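Workshop notebook, September, 4:30 pm

Started on the parts shelves at the Marnbridge end. The job is to get the Trokitz stock out of the mixed cartons and into bins before the Cureck order comes in. That order is 4,000 washers and 3,000 spacers, and we have no place for either right now.

Emptied the first carton onto the bench and sorted by thread. Most of it is M4. Odd lengths went in the scrap tin — nothing under 18 mm is worth keeping for the Workneh frames.

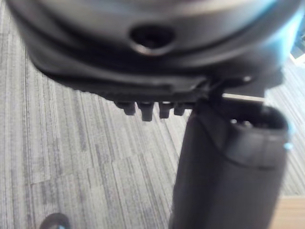

The old labels don't match the stock list. Part numbers changed in the spring and the bins never got redone. I'm writing the new number on tape and leaving the old one under it for now.

Light blue is for fasteners only from here on. Please don't put cable ties or offcuts in with them, even overnight.
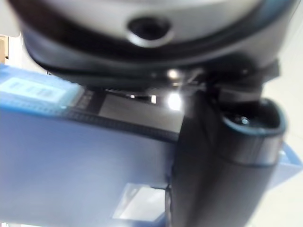

Left to do

Second and third cartons. Weigh out spacers in bags of 60 and check one bag by hand. Floor under the bench needs sweeping before the cartons go back. Scale reads low when it sits near the vent, so move it first.

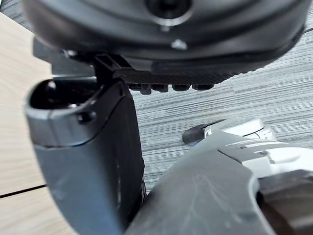
Note added by the evening shift: bags of 60 are too heavy for the top row, the hooks bend. Put the spacers on the bottom row and keep washers up top. Scale is moved. Second carton is open, third still taped.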